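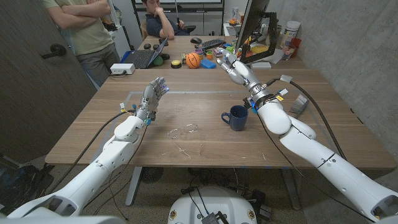 Equipment planning / Hands and wrists

November, bench notes, continued from the Penby entry

Lajos wants a purchase list before the budget closes. Working through what the bench needs against what we would like to have. Prices still missing for most of it, Etelka is collecting them.

Hands. Keep the present pair for the coming period. The question from the Katona meeting was whether to replace both or buy one spare. My view is one spare, right side. The right does nearly all the mug and brush trials, the left mostly holds or waits. If the vendor will not sell a single hand, ask for the finger modules separately. Ulla thinks the fingers are the wear item anyway and that a full hand bought for spares will sit in its case until the firmware no longer matches. Need the firmware policy in writing.

Wrist cabling. This is the item I would fund first. Both arms have external cable at the wrist, one run down the left side of the table and the other across the right side and over the edge. With the arms forward, the right run lies across the area where we put objects. The brush was next to it again today. Any trial near that edge has to be laid out around the cable. Options:

a) Longer leads and an overhead boom. Cheap, but limits how high the hands can lift.
b) Sleeve and clips along the forearm, slack taken up at the elbow. Lilla has a drawing from the Ildale rig. Segment diameter is different, clips would need to be reprinted.
c) Vendor's internal routing kit. Lead time unknown. Arms go back to them for fitting, so no bench work in the meantime.

Going with (b) for costing, (c) as a quote only.

Connectors. Order 70 of the small keyed type, mixed colors to match the existing code. Same supplier as last time. Include blank yellow labels, the roll is nearly finished.

Table. No replacement. The rectangle on the top is faint and should be redone before anyone collects placement data against it. Tape is enough, charge to consumables.

Object set. Current set covers the basics: ball sizes, cups, the puck, sponge block, mug, brush. Clear objects are thin. We have the eyeglasses and a glass, and both need more trials than the opaque items for the same confidence. Propose 3 more pairs of eyeglasses with different frames, plus a few clear containers with lids. Also duplicates of the mug. When one breaks, the replacement should have the same handle.

Compute. Etelka asked whether the laptop on the table can be retired in favor of the desktop. Not yet. Logging is still on the laptop and nobody has time to move it before the trials end. Put a logging machine in the plan as a deferred line.

Power. A floor-mounted distribution box and cable covers for the base area. Cords on the carpet are the first thing Standon will write up when they come to inspect. Small money, should go through without a separate request.

Spares policy. Anikó's draft says 2 of everything that moves. That does not work at arm level, we would be buying a second robot. Suggested wording: two of any part below wrist level that can be changed in-house, none of anything that requires factory calibration. Anikó to confirm or object.

Order number for the quotes is 2064, use it on all correspondence so that they end up in the same folder.

Open:
- firmware policy (Ulla)
- clip drawing, scaled to our forearm (Lilla)
- price for single right hand, price for finger modules (Etelka)
- whether the internal routing kit voids anything on the service contract (me)
- does the fan come out of our budget or the building's

Lajos gets the list once the hand price is in. If it is late, send without it and mark the line as an estimate.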